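Furnival Public Library Food Pantry Program: summer update. (1/6)

The pantry shelf at our Ballomlow branch served 1,638 households between January and the end of May. Demand was highest in the last two weeks of each month.

Beginning in June, refrigerated items will be offered at 4 branches. Residents may take one dairy item and one produce item per visit. No library card or proof of income is required. (2/6)
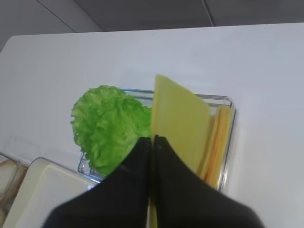

Sliced cheese. Dairy items are subject to daily supply.

Refrigerated food must be picked up by 4 p.m. Items left past that time are returned to the main kitchen on Kaltia Street and are not held overnight. (3/6)

Donations of shelf-stable food are accepted at every service desk. The library cannot accept home-canned goods, opened packages or anything past its printed date. (4/6)

The program received over 24 applications for its summer packing positions. Applicants will hear from Danang Ngau, Community Services, by email. (5/6)

Questions about delivery to homebound residents should be directed to Colin Naylor at the Ballomlow branch. The current delivery list stands at 63 addresses. (6/6)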